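Chapter 5
Getting a Two-Armed Cell Ready to Work

I learned to set up a two-armed cell the slow way, by skipping the dull parts and then having to go back and do them. The cell I'll use all through this chapter is the one we call Bramlow, and by the time you've finished the exercises you'll know its bad habits as well as I do. It has two arms, two hands with proper fingers, a dark table and a pegboard. We added more gear over the years and took most of it off again.

You'll remember from Chapter 4 that an arm only knows where it is because something told it. On Bramlow that something is the homing routine, and I run it every morning before I touch anything else (coffee included, most days). Home the left arm first, then the right, then the fingers of each hand. If you do both arms together they can swing through the same bit of air, and I've got a chipped elbow shell in my desk drawer to show for it.

Next comes the board. I square it up to the table marks by eye, start the check program, and step back behind the line. The program sends each hand over to the board by itself and then brings both in together, and my job is to watch. What I'm watching for is the height of the fingertips, the angle of the wrist, and any cable that's pulling tight.

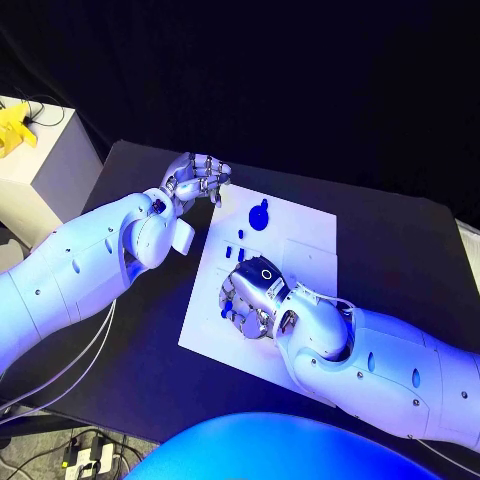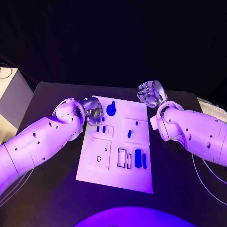
Both arms over the pegboard, which has its blue pieces on it.

The cables get a whole section later on (5.3), but I want to start nagging you now. A cable needs enough slack for the wrist to turn all the way in both directions, and not so much that it flops down among the pegs. I leave a loop at the wrist, move the joint by hand through its full travel with the power off, and look at the loop at each end. Then I do it again with the elbow bent. It's boring! Do it anyway. The first cable I ever lost on Bramlow went after 328 cycles, and it was one I'd tidied up nice and tight the afternoon before because I thought it looked neater.

Finger joints are the other thing. They pick up grit, they loosen, and a loose knuckle feels a lot like a bad program. I once spent two days rewriting a grasp that had nothing wrong with it — the screw in the middle finger had backed out. So now, whenever a peg starts going in crooked, I wiggle every finger gently with the power off before I open the laptop. There are 11 checks on my wiggle list, and you'll find it at the back of the chapter with space to add your own.

You'll also want a log. Ours is a plain notebook that lives on the Ninulach shelf with the spare shells, and it has 1,132 entries in it as I write. Most of them say something like "homed, checked, fine." Those are worth having too. When the left wrist began to drift last October, I could flip back through weeks of "fine" and find the day the numbers started to creep.

Before you go on to 5.1, dig out the setup sheet for your own cell and read it next to ours. Mark anything that's in a different order. If your hands are the Lulla type, the finger homing step is a bit different, and I cover that in the second half of 5.2.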